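# The week the left hand wouldn't let go

I've been promising a proper write-up of this for ages, and a few of you have emailed to ask why the folding updates went quiet after November. So, get a cup of tea, because this one is long and most of it is about a single cable tie.

For anyone who's new: I work on laundry folding at Brinberg, which means I spend my days trying to get a pair of arms to fold T-shirts as well as a bored teenager would. Our control software is called Trakunthorpe (I didn't pick the name, please stop asking) and the hands come from a batch we've had since the spring. They're lovely hands. I'd like that on record before I say anything rude about them.

It started on a Thursday, mid-afternoon, on run 179 of a set we'd planned to finish by the weekend. Everything had been going well, which should have worried me. The arms came in from either side, the fingers closed on the fabric, the shirt came up, and then the right hand opened on cue and the left one just... didn't. The arm carried on with its programme and dragged the shirt across the table with it, and because the left hand was still closed when it went back to its start position, it took a good fistful of the plastic sheet along too.

That's when I hit the stop. And the stop worked, before anyone panics! The big red button did what big red buttons are for. But I was slower than I'd like, and I've thought about that a lot. I was looking at the fold on my screen and not at the hand. If that had been my sleeve and not a T-shirt, I'd have had a fright at the very least.

First guess was software, obviously. It's always our first guess, as software is the bit you can poke at without getting up. I went through the logs that evening and the release command was right there, sent on time. The hand had acknowledged it, too. So as far as Trakunthorpe was concerned the hand was open, and it went merrily on to the next step. The hand, meanwhile, was clamped round a sleeve.

I reran the same sequence five times the next morning and got nothing. Perfect folds (well, perfect for us). So I did what everybody does with a fault that won't show itself, and decided it had been a one-off. I even wrote "one-off" in the log. I'm leaving that entry in there as a punishment.

Run 216 did it again. That's 37 runs later, if you're keeping score, and I was, because by then I'd become a bit obsessed. Same hand, same moment, same polite little acknowledgement. It only went wrong when the arm was reaching furthest in towards the middle of the table, and it was a colleague who spotted that, so I can't claim the credit.

If you've never seen the setup, the starting pose for a fold looks like this, with one hand on the fabric and the other waiting to come in:
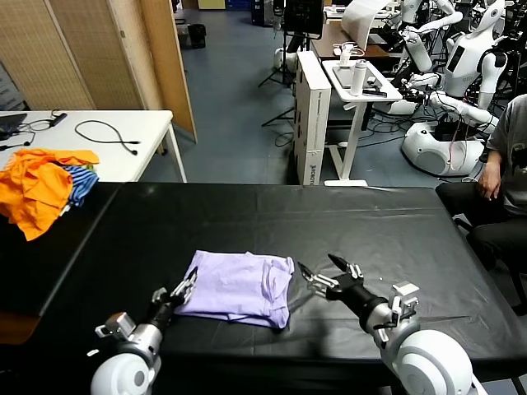
*Lavender shirt, left hand at the edge, right hand hovering.*

I've stared at that pose so many times that I dream about it. What I hadn't thought about was what the pose does to the wiring. On our left arm there's a run of cable that has to travel along the forearm and get through the wrist, and it's held in place by cable ties that one of us (me, it was me) had put on during a rebuild. One of the ties was about a finger's width too close to the wrist. With the arm tucked back there's plenty of slack. With the arm stretched out and the wrist turned, there's none at all, and the cable was being pulled against its connector just hard enough to make the finger supply drop out for a moment.

So why did the hand say it had opened? This is the bit I find properly alarming. The board that receives the command and the motors that move the fingers are powered separately. The board was fine. It got the message and said "yes, thank you" and passed it on to motors that had no power. The fingers don't spring open when they lose power, they stay wherever they were. In our case that meant closed, round whatever they'd got hold of.

You can see how we'd end up there. When we first wired things up, "stay where you are" seemed like the safe choice, as you don't want a hand dropping things whenever there's a hiccup. For a hand holding a glass jug I'd still agree. For a hand that's attached to an arm that's about to move a long way, it's a rotten choice unless the arm knows about it. And ours didn't.

I moved the tie. It took less than a minute, including finding the snips. I then sat there feeling very silly about the days I'd spent reading logs.

But moving the tie only fixes the one cause, and I didn't want to be back here in six months with a different loose connector. So we've changed a few other things as well:

- The arm now checks the actual finger positions before it leaves the shirt. If the fingers haven't moved, it stops and waits.
- A drop in the finger supply counts as a fault, and pauses both arms (it used to be a line in a log that I never read).
- Any cable that crosses a joint gets tested at full stretch, with the wrist turned both ways, by hand and with the power off, before we run anything.
- Whoever is supervising a run watches the hands. Graphs can wait.
- The stop button has moved to where you can reach it without leaning over anything.

That last one came out of a chat with a friend at Cestberg, where they do similar work with much bigger arms. Over there they do a drill at the start of every shift where somebody shouts at a random moment and whoever's on the button has to hit it. I thought this was hilarious until I tried it and missed the button the first time. Missed it! It had been pushed back behind my laptop. We do the drill now too. There's a lot of shouting in the mornings and I can only apologise to the people upstairs.

I also want to own up to something that's less about cables. After the first time, when I wrote "one-off", I'd already half known it wasn't. The plastic sheet had been yanked hard enough to leave a proper crease, and a hand doesn't do that by accident and then never again. I wanted to finish the set. There was a number on the whiteboard and I wanted to get to it. If you supervise anything with motors in it, please be more suspicious of your own "one-off"s than I was of mine.

A few people have asked whether we threw away the data from before the fix. No, but we went back through it. The position check can be run on old recordings, so I ran it over the whole lot, all 283 of them by that point, and it flagged the two I knew about plus one more, very early on, where the left hand had opened late and got away with it. The shirt still ended up folded, so it had been marked as a success. I've remarked it and added a note. I do wonder how many "successes" there are out there like that one, where the ending looked fine and the middle was a near miss.

The Meléndez test is back on for next month, if you've been following that. It's the one with mixed piles, where the arms have to pick a garment out before folding it. I'd wanted to do it much sooner, but I'm not reaching those hands into a heap of clothes until the new checks have had a decent run on single shirts. A hand that won't let go in the middle of a heap is going to bring the entire heap along for the ride.

Someone in the comments last time wanted to know what cable ties we use. They're the cheap ones. There's nothing wrong with them, I'd just put one in a daft place. I have since marked the correct spot on the arm with a paint pen, and then a second mark with a cross through it where the old one was, in case I'm ever tempted.

Sock pairing post is next, I promise. It's going badly.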